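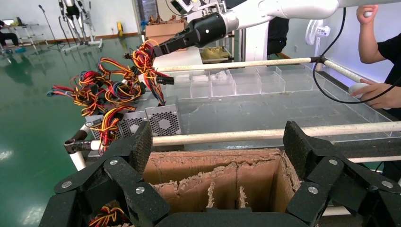
Avex Cable Cell Rules Board - for two-arm teleop benches

Hi, I'm Boglárka, and I look after the bench products at Avex in Kerkville. The Rules Board started life as a sheet of paper I taped up beside our own harness cell, and people kept asking me for copies, so now it's a proper product with a proper part number (AVX-63, if you're ordering by email).

What you get is one wipe-clean board, a pad of shift check sheets and a set of coloured tags for marking the edge of each arm's reach. The board comes with our 18 standard rules already printed, plus a blank strip at the bottom for the ones only your shop needs. Everybody ends up with a few of those!

Who's it for? Anyone running two arms by hand controller on soft, floppy stuff. Cable bundles, mostly. Rigid parts are pretty forgiving, but a harness hanging off a power supply will happily snag on whatever is closest, and the usual safety posters don't say a word about that.

A few of the rules, so you know the flavour:

Rule 2. The person with the controllers is the only one who says "moving". If somebody else wants an arm moved, they ask.

Rule 5. Both controllers go down on the bench before anyone reaches in. One in the pocket doesn't count (Kornél, I'm looking at you).

Rule 6. Hold a bundle near the plug and lift slowly. If the far end starts to travel with it, stop and open the other loop first.

Rule 9. Arm cables get a look at the start of each shift, all the way from the base to the wrist. Loops that hang lower than the bench top get clipped up.

Rule 11. No power to any unit being handled. Tag it and write your initials on the tag.

Rule 14. Swap operators after 45 minutes. We argued over this one for ages, and Nimal Marikar wanted it shorter. Your wrists will probably side with him.

The rules are house good practice and they don't replace your risk assessment or whatever your local regulator asks for. Please do the assessment first and hang the board second. If one of our rules clashes with your arm maker's manual, go with the manual and cross ours out - the marker wipes off with metho.

Sizes and bits

Major: the big one, for a wall or column. Readable from across the cell, fixes with four screws (supplied).
Kirden: the small one, clamps to a rail or upright up to 63 mm thick.
Check pads: 13 lines a sheet, with room for comments. Refills sold singly.

Both boards have the same wording. Gyula Bozsik did the layout and he's put the stop rules at eye height in red, which I fought him on and now quite like.

Ordering

Email the bench desk and tell us which size, and whether you want the blank strip lined or plain. We keep both sizes on the shelf. The next wording update is due in April, and if you've bought a board from us you'll get the replacement sheet free. Send me your own rules too, I love reading them, and Rule 6 came from a customer.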